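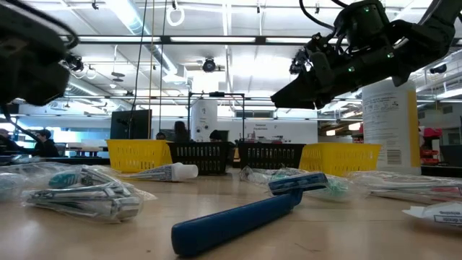

*蓝色剃须刀，后面一排黄的黑的筐：洗漱用品分拣台*

先说我的立场：我觉得现在大家写的机器人操作规范，大半都写反了。厚厚一本，前35页讲急停、讲围栏、讲谁能进谁不能进（这些当然要写，我没意见！），轮到桌面上到底怎么摆东西、什么算“放好了”，就剩一句“按任务要求执行”。按什么要求啊？

我在 Clustano 帮忙改过一版分拣任务的作业规范，今年1月开始改的，改到现在还在吵。吵得最凶的一条特别小：塑料包装袋算不算物品的一部分。牙刷套着透明袋子，夹爪捏住的是袋子角，牙刷在里面晃，最后也进了筐，这算成功吗？Marcelino Moura 坚持算，他说客户只看筐里有没有。我坚持不算，至少要单独记一类。捏袋子角这种抓法，换一批包装就不灵了，你把它和正经抓住手柄的混在一起统计，最后那个成功率谁敢信？

我们当时翻了一组100次的记录，两个人各自打分，有20次意见不一样。20次啊！同一张桌子，同一套东西。这种分歧再多买几台设备也解决不了，得坐下来把字写清楚。

## 软管这东西

再说牙膏。牙膏大概是我最爱拿来跟新人讲规范的物品，便宜，到处都有，看着又简单。可它一头是硬盖子，一头是压扁的尾巴，中间还软。规范里写“抓取物体中部”，好，中部在哪儿？用掉一半的牙膏，重心早就跑了。

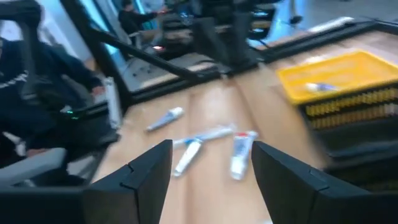 ## 那到底该怎么写

我的建议很土：每条规则后面跟一个反例。比如“物品之间留出夹爪张开的余量”，后面就写上“两支牙膏并排贴着，不合格”。Fionnuala Heffernan 看了第一稿嫌啰嗦，说这样一本要多出大概40条。多就多呗，反正操作员查的时候只看自己那一页。后来她自己写 Flovo 那边的交接说明，也开始加反例了，我没笑她（好吧笑了一下）。

还有几件事，我希望以后能变成默认做法：

- 初始摆放要故意乱，但“乱”得有上限，写明能不能叠、能不能压住别的东西。
- 筐的颜色和位置分开规定。只说“放进黄筐”，有两个黄筐的时候就要打架。
- 中途有人伸手扶了一下，这一次就标出来，别悄悄算数。
- 规范改了版本号要跟着数据走，不然半年后根本对不上。

最后一条我吃过亏。我们有一批数据跨了两版规则，旧版允许推着物品入筐，新版不允许，偏偏没标版本，结果只能从头看录像，看得我眼睛都花了。

有人会说，规则写这么细，现场的人哪记得住？这个反对我认一半。所以我现在倾向于分两层：贴在桌边的只要一张纸，字大一点，写今天的任务和最容易出错的几条；完整版放在电脑里，有争议了再去翻。Karunaratne 的人来参观时问过，那张纸谁负责更新，这问题问得真好，我们当场没答上来。现在定的是谁改规则谁换纸，旧的当面撕掉。

至于袋子那条，目前的写法是“隔着包装抓取，单列，不计入主成功率”。Marcelino 还是不服，说等下一版再跟我算账。行，我等着，反例我都攒好了。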